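Billedari Gallery: Desktop Drive Replacement, Neltard Office

Contents of this page

These notes go with the June hardware work at the Neltard office. The building dates from 1976 and the machine closet was laid out long before anyone planned for desktop computers, so the work was done on a bench in the front room. The page covers one job only: taking old hard drives out of a Dell chassis and fitting replacements. Software, imaging and disposal are on the Brikholm pages.

Scope

The office keeps 60 desktops on the inventory list. Those with two drives were scheduled first. In each of these the first drive holds the system and the second holds local project files. Both drives are replaced at the same visit, and the old pair goes into one labeled bag with the asset number written on the outside.

Before opening the case

Shut down from the operating system, then remove the power cord. Press the front power button once with the cord out. Move the monitor cable and the network cable clear of the bench edge. Lay the chassis on its side with the open side up. Wear the wrist strap and clip it to bare metal on the chassis, away from painted surfaces.

Removing a drive

Disconnect the data cable at the drive end first, then the power connector. Pull on the connector body -- never on the cable. Squeeze the carrier tabs and draw the carrier straight out of the cage. If it binds, push it back in fully and start over. A carrier forced out at an angle will spread, and a spread carrier rattles when the fan runs.

Fitting the replacement

Flex the carrier open slightly and seat the drive so that the pins enter the side holes. Check that the drive connectors face the same way as on the drive that came out. Slide the carrier in until both tabs click. Reconnect power, then data. The data cable should follow its old path, clear of the heatsink and the power supply grille. Cables that had been tied are tied again in the same place.

Checks

Open the setup screen and confirm that both drives are listed with the correct size. If one is missing, reseat its data cable at both ends before suspecting the drive. Write the serial numbers on the Pelkonen sheet and initial the line. Close the case only after this check -- the side cover on this model is slow to refit.

Parts used

Replacement drives, SATA type. Data cables were kept unless the latch was broken. Carriers were kept in all cases. No memory or power supplies were changed during this work.

Gallery

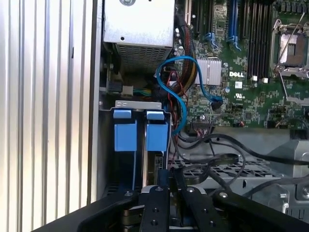 Dell chassis, open. Drive cage with two blue-tabbed carriers, blue SATA cable running to the motherboard.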